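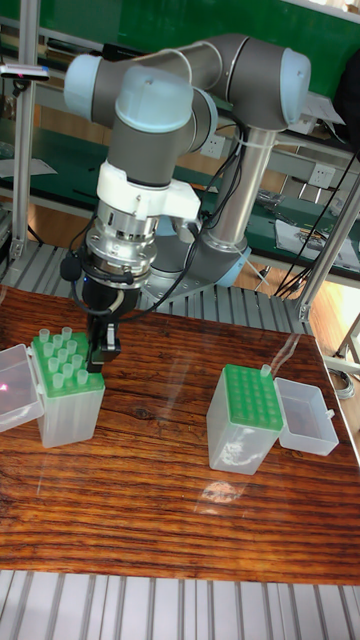
Como tirar mancha branca de copo da mesa de madeira

Eu vivia esquecendo o porta-copos, então aprendi na marra! Primeiro passo um pano seco e macio, sempre no sentido do veio. Depois ponho um pingo de maionese na mancha – é sério – e deixo umas duas horas.

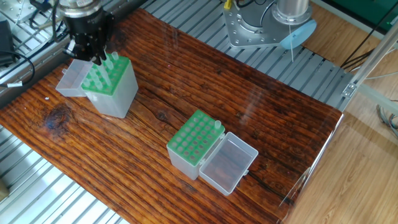

Aí limpo tudo e passo cera incolor, bem fininha. Se a marca continuar, repito no dia seguinte. Em mancha preta eu nem mexo, aí já é caso de lixar e envernizar de novo.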